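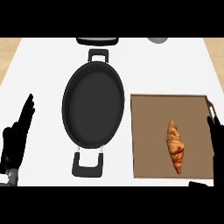
Looking after pans, and a few other things from my kitchen

Every June I have a proper turn-out of the kitchen cupboards, and every June I find that I have too many pans and that I use the same few over and over again. I expect you do too. A while ago I started writing down the little ways I have of keeping them in decent order, mainly for my goddaughter, who was setting up her first flat, and the list got rather out of hand. So I have tidied it up (a bit) and put it here, and you are welcome to take what you like and ignore the rest.

Before you cook anything in a new pan

Wash it in warm water with a little washing-up liquid, dry it, and then read the leaflet, even if you have owned pans for forty years. I always used to throw the leaflet away with the cardboard, and that is how I came to put a perfectly good lidded dish under a hot grill and ruin the knob on top. Look for the oven temperature in particular. Handles and lids often can't take as much heat as the pan itself.

If it is bare cast iron or carbon steel it will want seasoning. Rub a very thin coat of plain oil all over, inside and out, then take a clean cloth and wipe it off as though you had put it on by mistake. Put the pan upside down in a hot oven for an hour and let it cool in there with the door shut. Do that three times if you have the patience. Most people who end up with a sticky pan have simply left too much oil on, and I was one of them for years.

Everyday washing

Let the pan cool first. I know it is tempting to run it straight under the tap, and that lovely hiss is very satisfying, but thin pans warp that way and then they rock about on the hob for the rest of their lives. I put mine on a folded tea towel at the back and get on with eating my dinner while it is still hot.

For non-stick, a soft sponge and ordinary washing-up liquid will do it nearly every time. If there is a brown film that won't shift, fill the pan with warm water and a big spoonful of bicarbonate of soda, leave it while you wash everything else, and then go round it gently with the sponge. Don't use wire wool, and please don't scrape at it with a knife! Stainless steel can take far more of a beating, and a paste of bicarb and water rubbed on with a damp cloth brings it up beautifully. Keep the bicarb well away from bare aluminium, though. It turns it dark and dull.

Get into the corners where the handle joins the body. Grease collects round rivets and it bakes on a little harder each time you cook. An old toothbrush is the thing for this, and I keep one in a jam jar by the sink with a ribbon tied round it so that it never gets muddled up with anybody's good one.

Burnt-on rice, milk and porridge

My neighbour Brynhildur Riis gave me this one over the fence and I have never looked back. Cover the burnt patch with cold water, add a good pinch of salt, bring it slowly to a simmer, and let it tick over for ten minutes. Turn off the heat and leave it until the water is lukewarm, then push at the burnt bit with a wooden spatula. It usually comes up in great flakes. If it doesn't, do the whole thing again before you resort to scrubbing. Milk is the worst of the lot and may want a night's soak as well.

(She also swears by rhubarb for stained saucepans. I tried it and got a clean pan with a pink rim round the sink, so I leave that to her.)

Wobbly handles

Have a look underneath before you give up on a pan. Plenty of handles are held on with a screw, and half a turn with a screwdriver sorts them out in no time. Do it with the pan stone cold, and don't force it. If the screw keeps working loose, take it out, clean the thread and put it back with a small fibre washer from the ironmonger's. Ask for the heat-resistant sort.

Rivets are another matter. A riveted handle that has started to move is not a job for the kitchen table, and I would stop carrying anything hot in it straight away. Dexter Mercado, who mended all sorts for us when he had the bench at Hukilgate market, used to charge very little for a new rivet, so it is worth asking about locally before you buy again.

Stacking and storing

I used to pile everything up in one tower and then have to lift out the lot to reach the one I wanted. Now the heavy pans live at the bottom, on their own, and the coated ones have a round of old towelling between them so that they don't scratch each other. You can cut four or five rounds from one worn-out bath towel, and it doesn't matter in the least if the edges fray.

Lids go upright in a washing-up rack inside the cupboard. Long or awkwardly shaped pans, the ones you only bring out for a big fish or a Sunday joint, can stand on their ends in a deep drawer if you wedge them with a rolled cloth.

Never put a pan away damp — even stainless steel will mark — and never store one with its lid on tight, or you will get a stale smell that takes ages to go. A folded sheet of kitchen paper tucked under the lid lets the air in nicely.

A word about the hob

Match the pan to the ring as nearly as you can. A big oblong or oval pan on a small round ring will cook fiercely in the middle and hardly at all at the ends, so shuffle it along every few minutes, or start it on the hob and finish it in the oven if the leaflet says you may. Turn the handles inwards, especially with little ones about, and keep a dry oven cloth within reach. A damp one lets the heat straight through, as I found out with a tray of roast parsnips.

Next time I shall get on to wooden spoons and chopping boards, and what to do about the onion smell.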